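Right, quick one before the light goes. Sunday, November 29, 2020 and I have inked four panels in nine days. Four. At this rate issue three of Ridholm comes out when I'm drawing my pension.

Still. The big news (big for me) is that I finally finished the reading pile. All of Kermani, first strip to last, 1,531 of them, in the original weekly tabloid size where I could get it and in the horrible shrunk reprints where I couldn't. Started in January. Thought it would take me a month or so, ha.

If you don't know Kermani, it's a humour strip about a man who runs a lighthouse supply shop miles from the sea. That's the whole joke, for years. Kamran Rahimi wrote and drew it, lettered it too, and for a long stretch was doing a full page of puzzles for the same paper on top. No assistant that I can find any trace of. I've had two pages of my own to do this month and I've moaned to everybody.

Things I noticed, in no order.

The feet. He cannot draw feet for the first couple of years and he knows it. Everybody stands behind a counter, or in long grass, or there's a dog in the way. Then one week there's a whole strip of nothing but feet coming down a ladder and they're lovely. Would love to know what happened that week.

The lettering gets smaller as the jokes get longer, then about halfway the jokes get short again and the lettering never grows back. Lots of white in those balloons. I like it. I've been trying it on my own pages and it just looks like I've run out of words.

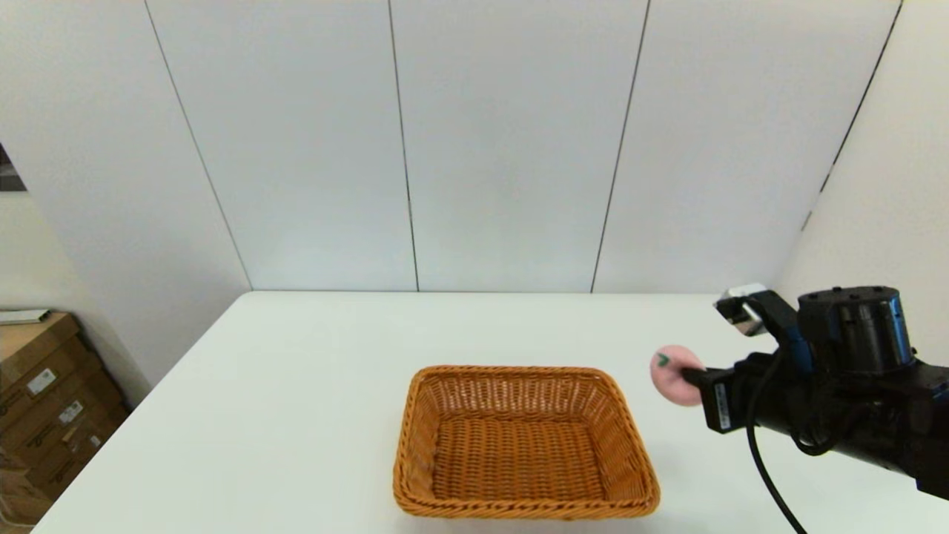

White table, wicker basket.

Blacks. He spots his blacks like someone laying a path. There's one in the second book, night on the quay, where your eye goes window, hat, cat, door, and out, and I must of looked at it twenty times before I saw he'd done it on purpose. I photocopied it and went over it with a red pencil. Recommended if you're learning. You feel a fool but you learn.

The cat, by the way, is never named. Fan lists all call it Button. Not in the strip, not once, I checked. There's a tin of buttons on the shelf behind it for years, so I suppose thats where it comes from.

And the reprints. Oh dear. Vollance did them in three fat paperbacks and they cropped the top tier off every strip to fit the page. The top tier! Where he hid the little throwaway gag, the one that had nothing to do with the rest. Some of the best stuff he ever did is up there. If you've only read the Vollance books you've read two thirds of Kermani, and the wrong two thirds. Third volume also has a run of nineteen — sorry, 19, I said I'd stop spelling them out — strips in the wrong order, so the shop burns down and then he insures it. Which does sort of work as a joke.

I paid too much for the originals. Not saying how much. A bit of it was the money put by for the Proltimis nibs, so I'm still on the old ones, and they spit. 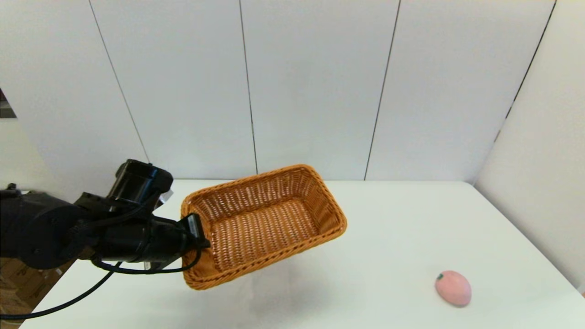
Ridholm Small Press Comics Club

Club business while I remember. We're still meeting on screen, same evening, same link. The jam comic is at page six and whoever has it, please pass it on. Print run for the anthology is 700, agreed last time, and no we are not doing 2,000, we've been through this, where would they live. Pages need to be in black and white, lettering done, and please leave a proper margin, the trimmer took a chin off last year. My chin. Well, my character's chin.

Cover is open still. I'd like a plain one with a big logo. Others want a crowd scene with everybody's characters in. Fine, but then somebody has to draw it, and it isn't me, see four panels above.

Back to Kermani for a sec. The ending. People say it just stops. I don't think it does. Last strip, he locks up, puts the key under the mat, walks off left. He always walks off right. Every strip where he leaves the shop, he goes right, toward the next panel like you're meant to. Then the last one, left. Back into the strip. I sat there with cold tea for a good while.

I put this to the club list and got one answer.

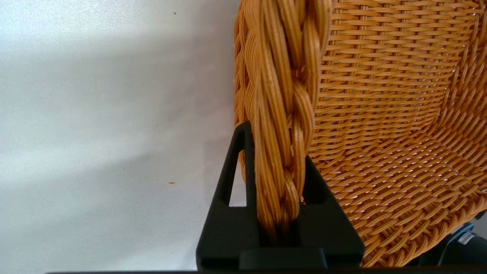
Yiran Hou wrote back that I was reading far too much into it, that the page was most likely flipped at the printers, and that if I looked at his jacket the buttons would be on the wrong side. Also that the feet strip is traced from an earlier one by somebody else, and did I want to know whose.

I do not want to know whose.

Looked at the jacket though. It's done up with a scarf over it. Can't tell. So I'm now after a clean copy of that last page, tabloid size, top tier intact, and if anyone reading has one in the loft I'll swap you a page of original Ridholm art, or something better.

Panel five next. It's got a bicycle in it. Why did I write a bicycle.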